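Bananas and Your Kitchen Table: A Guide for Young Readers
Follness Children's Museum — Food at Home Series
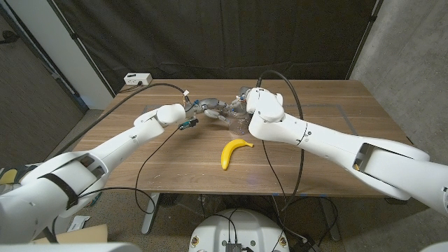

Why does a banana turn brown?

A banana keeps changing after it is picked. It gives off a gas called ethylene, and this gas tells the fruit to ripen. The green color in the peel breaks down, the yellow shows, and later brown spots form as the peel grows old.

What happens inside the peel

A green banana is full of starch. Starch is also found in potatoes and bread, and it does not taste very sweet. As the banana ripens, the starch changes into sugar. A spotted banana is therefore sweeter and softer than a green one.

Ethylene can drift from one piece of fruit to another. If you place a green banana in a paper bag with a ripe apple, the gas stays close to the fruit and the banana will ripen sooner.

Where to keep a banana

A ripening banana does well on a table or counter, away from a sunny window. The refrigerator is too cold for a green banana, which may never ripen properly there. A ripe banana may go into the refrigerator. The peel will turn dark, but the fruit inside usually stays good to eat for a few more days.

Try it: the banana and the cup

You will need one ripe banana, a clear plastic cup, a fork, and a little lemon juice. Please ask an adult before you begin.

Wash your hands for 20 seconds. Peel the banana and break it in half. Put one half in the cup and mash it gently with the fork. Leave the other half whole, on a plate. Look at both after 30 minutes, and write down or draw what you see.

Mashing breaks open many tiny parts of the fruit, called cells. Air can then reach what was inside them, and the banana begins to darken. The whole half has fewer broken cells, so most of it should change more slowly.

Now repeat the activity with a new banana and stir a spoonful of lemon juice into the mashed half. The acid in the juice slows the browning. A clear cup is helpful for this work — you can look through the side as well as from the top.

When you have finished, wash the cup and fork, wipe the table, and put the peel in the compost if your home or school has a bin for it.

Words to know

Ripen: to become ready to eat.
Starch: a food store made by plants.
Ethylene: a gas that helps many fruits ripen.
Cell: one of the very small parts that make up a living thing.

This page was prepared by Murray Nepia for the Follness Children's Museum. Teachers may print up to 40 copies for classroom use. The next page in the series, on bread and yeast, is available at the Goodwin Street desk from May.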